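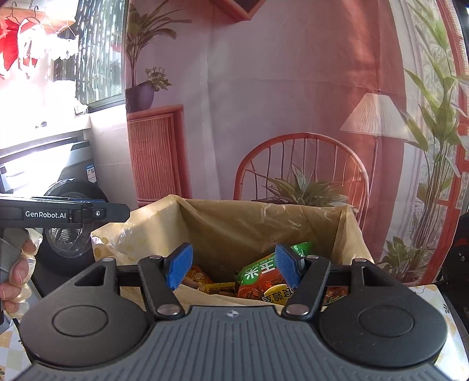 My sister's view is that a snack box should be kept topped up all year and never allowed to run down. She said so again on the phone last week when I told her I was down to a handful of packets and was in no hurry to fill the gaps. She has three children, and they would have a full box empty by teatime, so I can see why she thinks that way.

I do it differently. I fill ours in November, before the weather turns, and then let it go down through the year. By September it is mostly odds and ends. At the moment there is a green and red packet with 玉米 on the front, which means corn, an orange one, a small yellow one and a dark red patterned one over at the side. I can't read the rest of the writing on the corn packet without looking it up, so I go by the colours, as I always have.

Most of it comes from Brosari, the Chinese supermarket on the ring road. It's 11 miles each way, so I don't go often. I take a list and ignore it. The crisps and puffed things are on the back wall, past the freezers, and the small packets are loose in bins by the till. Last time I spent 57 pounds, but that included rice and a big bottle of soy sauce.

The liner is the only part of this I have any firm opinions on. I used to put packets straight into the box and within a month or two there were crumbs in every corner, and once a burst sachet of something oily that I never got out of the bottom. Now I use a plastic liner folded over the rim. The ones I buy are Sastico, a roll of 60, and they're a bit large for the box, so they wrinkle at the back and bunch up in the corners. I did try trimming one to fit. It slid down inside as soon as anything heavy went on it, so I leave them long.

When the liner needs changing I tip everything out on the table, check the dates, and put the oldest back on top. Anything with a week or two left goes in a bowl by the kettle and gets eaten. Larger bags that have been opened don't go back in at all. They get a clip and go in the cupboard with the McKinnon oatcakes.

I did look at a proper storage tub with a lid, a Drutitz one, but it was too tall for the shelf and I didn't want it living on the floor. The box is fine. It gets the sun for part of the day, so I ought to move it along a bit, especially if I buy anything with chocolate on it this time.

I'll go to Brosari in the first week of November as usual. My sister wants two bags of the corn ones and has already asked twice.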